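Office Practice, Week 3 notes: Paper files and the people who have to find them
Lamduan Wattanapong, 2024-04-17

OK, picking up where we stopped last time. We'd gotten as far as sorting incoming paper and I promised we'd get to putting it away, so that's today. Bring your Dorniren packet (the thick one) because we're using it in the second half.

Labels first! A lot of you put the label wherever the glue happened to land, and I get it, I did the same at my first job. But pick one spot and stick with it. I like two labels per folder: a short one on the top rim, for when you're looking down into a box or a drawer, and a longer one in the front pocket, for when the folder is lying flat. The short one gets the number only. The long one gets the number, the client and the year. So file 648 in your packet would have 648 on the rim, and then 648 / Tikkanen / September intake in the pocket. (Yes, I know, September isn't a year. That's a mistake in the packet and I left it in so you can fix it.)

Pencil or pen? Pen on the rim, pencil in the pocket. Clients change their names more often than you'd think.

How full is too full? My rule is 30 sheets, then start a second folder and mark both of them "1 of 2" and "2 of 2". Lamai Luangrath, who taught this course before me, went higher and used box files for the fat ones. Either way is fine on the assignment as long as you write down which one you're doing.

Now, cabinets. If your cabinet has doors, open both of them all the way before you take anything out. People open one side, reach around, and drag the neighboring folder out with the one they want. Then set your file down flat on the top while you check the number against the index. All of the folder on the top, please, with nothing hanging over the front, and close the doors before you walk off with it.

Out cards: we'll do these properly next week. For now, just know that when a file leaves, a card goes in its place with your initials and the date.

For the assignment, use the index on the back of the Dorniren packet. It runs to 2,332 entries, but you only need the Lasora section. Find file 927, tell me where it should be shelved, and write both of its labels. Then do the same for any two Evader files you like. One page is plenty, handwriting is fine, and hand it in at the start of class! 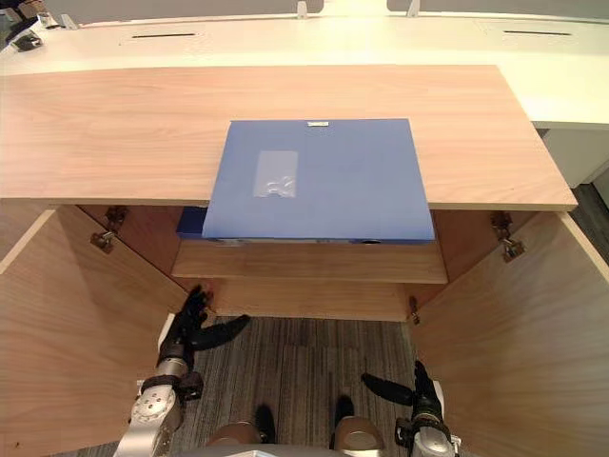

Fig. 1. Blue folder lying over the front edge of the cabinet top, doors open. Note the rim label and the clear front pocket.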